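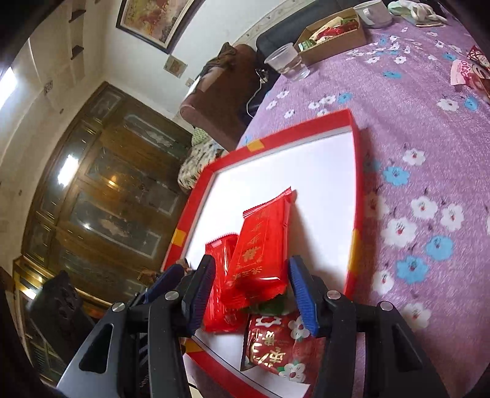 Sunday, March 10, 2024

Second day at the Sampaio apartment. Philomena cleared the dining table by nine and I had the tray taped before she was out of the kitchen. Four pieces of yellow tape on the rim. I moved the left one twice until Joaquim could find all four in the playback.

Task for today was snack packets, box to tray and back again. Foil is worse than I expected. The packets are stiff at the crimp and soft everywhere else, and if I close on the middle the contents shift and the packet rolls in the jaws. Closing just under the crimp is better. The tall red one will stand if I lower it straight down and open slowly. If I open fast, one pad tends to drag it over. I want the slow release in the data, so I made myself count to two before opening, every time. Joaquim says the count shows up as a flat spot in the width trace and the model will learn the pause as well. He is right. Dropped the count after lunch and tried to be slow without stopping.

Total for the day is 2326 frames short of what Oretgate asked for. I blame the morning. The first 17 demonstrations were thrown out: my wrist turned inward at the end of each one and the tracker lost its position against the cloth. Odd, given how many flowers are on it. Zulmira thinks the pattern repeats too evenly and the software matches one flower to another. Her suggestion was to leave more clutter at the back of the table, so the box of spare snacks stayed there, along with the mug and my water cup. Tracking held for the rest of the session. I would not call that proof.

Notes to keep:
Approach from above, jaws square to the long side of the packet.
Leave the small packets leaning on each other. Straightening them between runs makes every start look the same.
Close until the foil dents, then stop. Past that the seal pops.
Keep my sleeve rolled up.

Elbow sore by three. The tool is heavier at the front than the Pretau version and I hold it too far back. Celeste grips it right behind the body and did 50 in a row without a break. Tried her way for the last set. It costs some reach over the far rim but the path is smoother.

Hermenegildo called at five about the remote-control comparison. He wants the same packets done from the Plerkwood station with the leader arms, 600 runs, same tray, same tape. My guess is the slow release will be harder there without any feel in the fingers. He disagrees. We left it at that.

Charged both batteries. Need more yellow tape, and a new pack of the flowered ones, as the seal has gone on two of them.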